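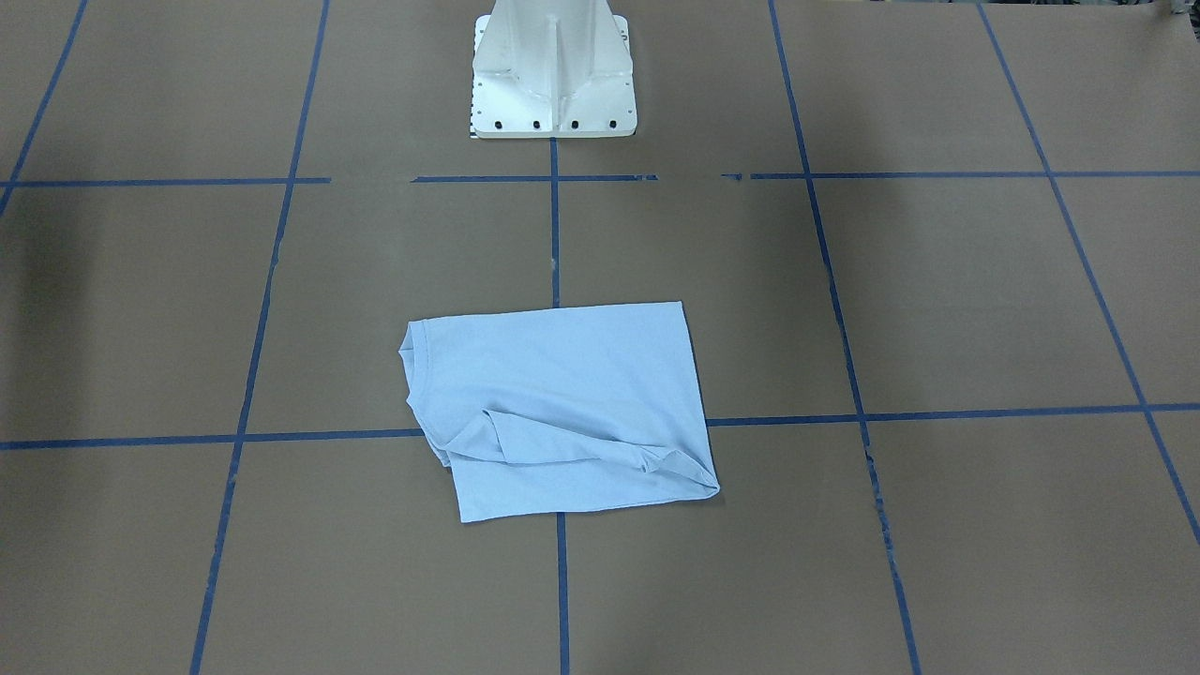 Dobrar camiseta com dois braços: a garra perde a barra no segundo movimento

Fórum do Clube de Robótica Evangelista > Projetos de alunos > Manipulação

rhydian_n
Pessoal, estamos no projeto Flollum (disciplina de manipulação, entrega em June, quer dizer, junho). São dois braços e a tarefa é dobrar uma camiseta de manga curta. Gravamos 24 demonstrações por teleoperação e treinamos a política com elas. Em 17 tentativas, a primeira dobra saiu quase sempre. A segunda falha: a garra esquerda fecha, sobe e a barra fica na mesa. Alguém já passou por isso?

vmalabanan
Com 24 demonstrações eu nem começaria a mexer em garra. Grava mais. No Condimer a gente só teve resultado estável depois de variar bastante a posição inicial da peça.

kirsty.mahuika
Discordo. Se a primeira dobra sai, a política aprendeu alguma coisa. Malha fina é difícil de pegar pela borda. Rhydian, põe uma foto do momento em que as duas garras estão na camiseta.

rhydian_n
Segue.

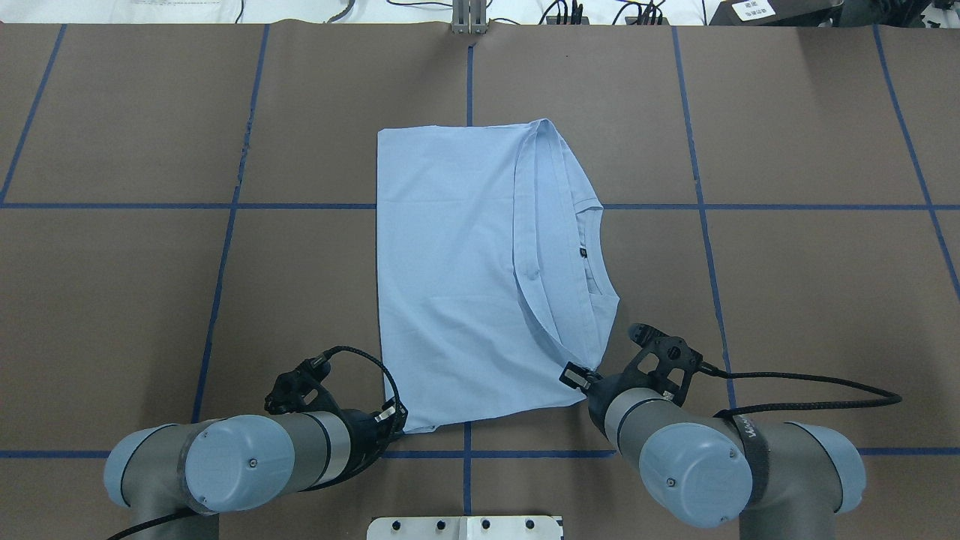

Garras nos dois cantos de baixo da camiseta, câmera de cima.

A esquerda fica na barra, a direita perto da gola.

kirsty.mahuika
A esquerda está pressionando o tecido contra a mesa. Qual é a altura do alvo em Z? Se o ponto final está no nível da mesa, os dedos fecham por cima do pano e não entra nada entre eles. Tenta descer 2 mm e fechar mais devagar.

espiritu_a
Cuidado com descer mais. No semestre passado entortamos um dedo assim. Primeiro limita a força, depois mexe na altura.

vmalabanan
Continuo achando que é falta de dados. O lado direito tem gola e manga dobrada, mais volume para agarrar. Na barra é uma camada fina e qualquer erro de posição aparece. Isso se resolve com exemplo, e ajuste de altura vocês vão ter que refazer a cada peça nova.

rhydian_n
Os dois têm um pouco de razão. Fui ver os registros: são 2.748 quadros com a garra esquerda perto da barra, e em boa parte deles quem teleoperava corrigiu a altura no olho. A política deve estar tirando a média disso. Também desconfiei da calibração da câmera do punho, então repeti a verificação usando os cruzamentos da fita azul como referência.
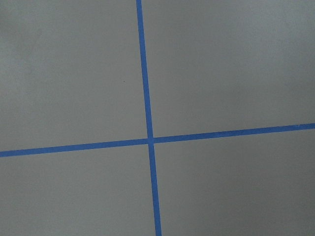

O erro em X e Y ficou pequeno nos cruzamentos que testei. Em Z não dá para concluir nada só com a fita, vou precisar apalpar a mesa com o braço em vários pontos.

espiritu_a
Faz isso com a velocidade no mínimo. E anota qual cruzamento é qual. A gente não anotou e perdeu uma tarde.

kirsty.mahuika
Se quiser, te passo o script de ajuste de plano que usamos no Korkisex. Ele pede pelo menos três pontos, mas usa mais.

rhydian_n
Quero sim, obrigado. Na segunda meço o plano, ponho o limite de força e rodo outra série com a mesma camiseta. Se continuar perdendo a barra, gravo mais demonstrações.

vmalabanan
Grava de qualquer jeito. E muda a orientação da camiseta entre uma e outra.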